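Dalisay Household Word List
Data card, version 2

Summary

Dalisay is a list of everyday words and short sentences in Tagalog and English, collected for people who build spelling checkers and small dictionaries. The words are the ones families use at home: food, furniture, weather, school, money, small repairs. The list is maintained by Edgardo Lacson and Angelica Tan. Version 2 was released in March and replaces version 1 completely. Please do not mix the two, the entry numbers are different.

What is inside

The data is one text file in UTF-8, with tabs between the columns. Each line is one entry and has 6 columns: entry number, Tagalog word, English word, part of speech, sample sentence, and writer code. The sample sentence is always in Tagalog and never longer than 25 words. If the column for the English word is empty, it means we did not agree on a translation. It does not mean that the line is damaged.

Accent marks are kept in the column for the Tagalog word and removed from the sample sentence. We know that this is not consistent. Our writers do not type the marks in normal life, and we wanted the sentences to look the way people write them.

How the words were collected

Six writers kept a notebook at home for 30 days and wrote down words they used or heard. Jerome Lagman typed the notebooks. Reynaldo Galang checked the spelling against two printed dictionaries, and when the dictionaries disagreed he kept the more common form and put the other one in the file variants.txt. 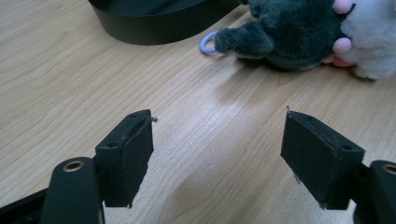
Words borrowed from English or Spanish were kept if at least 2 writers had them. Names of persons, streets and shops were removed. Bad words were kept, with the tag "rude" after the part of speech, so you can filter them easily.

Known problems

The writers all live in cities, so farming and fishing words are few. Cooking words are too many. Verbs are listed in the form in which the writer heard them, and the root is not given. Some entries from the notebook of writer D have a sample sentence which uses a different form than the entry itself. Định Khổng reported this after version 1, and we corrected the ones he sent us, but we have not gone through the rest.

Not suitable for

Language tests for children, legal or medical translation, and any study of how frequent a word is. The order of the entries is the order of typing and has no other meaning.

License and contact

You may use, change and share the list for free if you keep the name Dalisay and the version number. Corrections are welcome. Please send the entry number and your proposed text, one correction per line, and mention your region if the word is used differently there. Angelica reads the corrections before each new version.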